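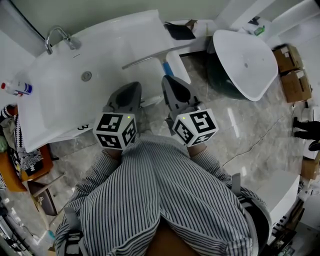

How often should you reseal the joint around a bath?

Every few years for most baths, and sooner if the sealant has gone black, hard or loose at the edges. A bath used every day will need it before one in a spare bathroom.

Removing the old sealant

Score along both edges with a sharp knife, holding the blade nearly flat. Pull the strip away by hand and lift what is left with a plastic scraper. Metal scrapers mark enamel. For stubborn bits, brush on a remover such as Rebane gel and leave it for 40 minutes.

Wipe the gap with white spirit, then with a clean damp cloth. Let it dry overnight.

Applying the new bead

Fill the bath with water first, so the gap is at its widest. Put masking tape along the wall and the rim, leaving 7 mm between the two strips.

Cut the nozzle at an angle, a little narrower than the gap. Start in a corner and draw the gun along steadily. Smooth the bead once with a wet finger and peel off the tape straight away.

Leave the water in until the sealant has cured. Grala sanitary silicone takes a full day. Villulance is slower in a cold room, so check the tube.

Last updated February 23, 2018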